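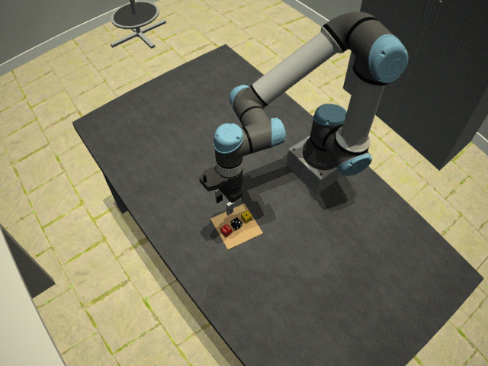
*Room view: the arm over the board, with the red, black and yellow dice in a row.*

# Drenberg dice board

Hello, and thanks for stopping by! Drenberg is the simulated half of a tabletop arm build that lives in the Holatham shared workshop, and this folder holds the practice runs we make before anything gets bolted to a real bench. We render everything first because sim time is free and gripper fingers are not – a lesson that cost me one very nice pair.

## What's in here

- 700 runs, each in its own folder
- two views per run: `room` and `wrist`
- joint logs and gripper opening, saved as plain CSV
- 4 lighting setups (the `evening` one is my favorite, though it makes the shadows heavy)

The table, floor tiles and dice all come from the Ustton scene pack, which I keep in `scenes/` so you don't have to go hunting for it.
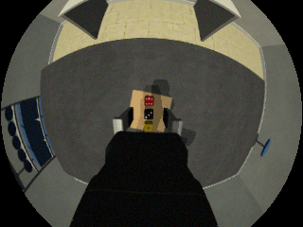 *Wrist view: fingers on either side of the tan piece, dice lined up between them.*

The wrist view uses a wide fisheye lens model, so please don't measure anything straight off it. Run `unwarp.py` first, and give it a minute if your laptop is as old as mine. The black corners are left in on purpose – crop them yourself if your code minds.

## Getting started

Unzip the archive, run `batista_play.py` and pick a run number. Batista is our little playback tool, and it's a bit slow with anything over 2,000 steps, so go for the short runs first.

## Known problems

- 96 runs have the old gripper log format; see `old_format.txt`
- dice colors look washed out in the `noon` lighting
- the September runs still need their notes typed up

Fixes and questions are very welcome, even small ones!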